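Home > Desserts > No-bake and chilled

No-bake cheesecake bars won't set in a sheet tray

Asked October 21, 2021 by Tatlı
Viewed 2044 times

I've made the same no-bake cheesecake for years in a springform pan and it has always come out fine. It slices, it holds up on a plate, and the leftovers are still good the next day. Last month I wanted bars for a family lunch, so I doubled everything and put it in a metal tray. I also changed the flavor from vanilla to pineapple. The result was something you could eat with a spoon but could not cut. I tried again last weekend and got the same thing, maybe a little worse.

What I used the second time:

Two bags of plain graham crumbs, mixed with melted butter and pressed in
Cream cheese, four packages, the full-fat kind
239 grams of powdered sugar
Heavy cream, whipped to soft peaks and folded in
One envelope of plain gelatin, bloomed in cold water and warmed until clear
The juice and crushed flesh of half a fresh pineapple
A little vanilla and a pinch of salt

The tray is stainless with a rounded rim, and the filling came almost to the top. I covered it and left it in the fridge overnight both times. The crust was fine. The filling looked firm when I took the cover off, but it slumped as soon as I took the first bar out, and there was thin yellow liquid in the gap a few minutes later.
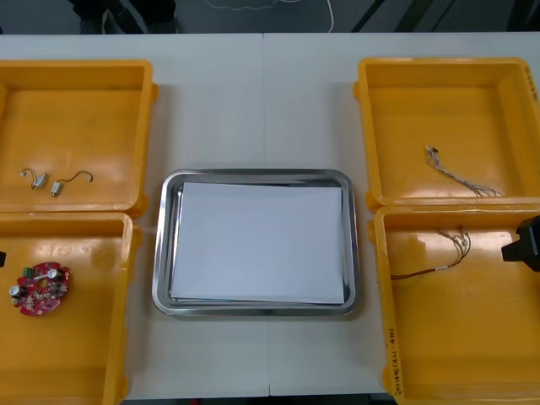
Steel tray in the middle, yellow bins on both sides.

Things I've already thought of: the gelatin was in date. The fridge is cold enough, the milk in there is fine. I didn't boil the gelatin. I did not use the envelope in the springform version at all, I only added it because the pineapple seemed wet and I figured it would help.

Is it the tray, the doubling, or the fruit? I'd like to have this sorted out before February, when I have to make it again for a birthday. I can't use the springform because it has to feed a lot more people and they'll be eating standing up.

Comments on the question

Plillcombe: Did you drain the cream cheese at all? Some of it comes with a lot of liquid in the package.

Tatlı: No, but it's the same brand I always buy and it never mattered before.

Plillcombe: OK. Probably not that then.

Accepted reply by Dušan Šťastný (2050 points)

It's the fruit. Fresh pineapple contains an enzyme that breaks down protein, and gelatin is a protein. You can put in as many envelopes as you want and it still won't set properly. Kiwi, papaya and fresh figs do the same thing. Canned pineapple works because it has been heated during canning and the enzyme no longer does anything.

The enzyme also works on the proteins in the cream cheese and the cream. I would expect some softening and sometimes a bitter taste if it sits overnight. If yours tasted a bit sharp toward the back of the tongue, that would fit.

Two ways to fix it. The easy one is to use canned crushed pineapple, the kind packed in juice, and press it in a strainer until it stops dripping. The other is to cook the fresh fruit. Chop it small, put it in a saucepan with a spoonful of the sugar, bring it to a full simmer and keep it there for five minutes or so after it starts bubbling all the way across. Cool it completely before it goes near the cream. I prefer the cooked version since you can reduce it until it's almost jam and then there's much less water going into the filling.

For a doubled batch I'd use 2 envelopes of gelatin. One is on the light side even without the pineapple problem, because bars need to be firmer than a slice that gets eaten with a fork. Stir a few spoons of the cream cheese mixture into the warm gelatin first, then add that back to the bowl. If you pour it straight into cold filling it turns into strings.

Whip the cream further than soft peaks, too. For bars I stop just short of stiff. Soft peaks lose a lot of air when you fold them into something heavy, and the air is part of what holds it up.

The tray is fine. Line it with parchment that hangs over the two long sides, so you can lift the whole slab out and cut it on a board with a hot, dry knife. Trying to dig out the first bar from a full tray will wreck it even when the filling is right.

Tatlı: Yes, it was bitter! I thought I had imagined it. Cooking the fruit this time.

Dušan Šťastný: Good luck. Let it get properly cold after cooking - warm fruit will melt the whipped cream.

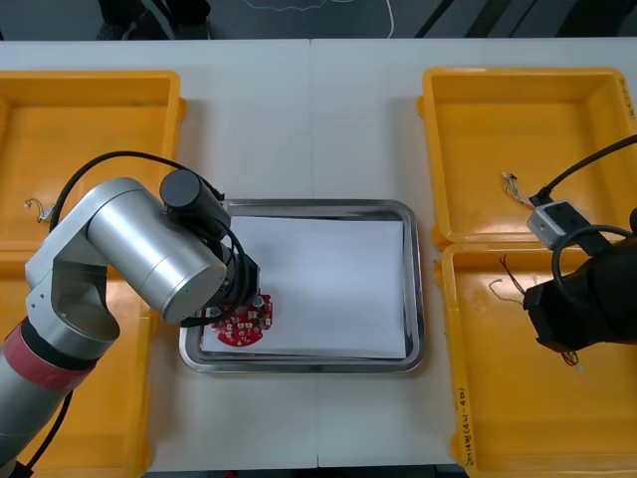

Reply by Bunard

Just freeze it. I freeze all my no-bake bars for a few hours, cut them frozen and put them out half an hour before people eat. I've never used gelatin in anything and mine are always fine. I do mine with strawberry though.

Plillcombe: Freezing doesn't stop the enzyme, it starts again when it thaws. It would probably be OK for a short time on the table.

Bunard: Fair enough. I still think frozen is easier to cut.

Reply by Jusance

Agree with the one about canned. I'd leave the pineapple out of the filling altogether and put it on top as a layer. Plain vanilla filling, chill until firm, then spread cooked pineapple thickened with cornstarch over it. Go thin with the topping or it slides when you cut. You keep the recipe you already know works and the bars look nicer from the side. Use a bit more butter in the crust if people are going to pick them up by hand - mine crumbled at the corners until I did that.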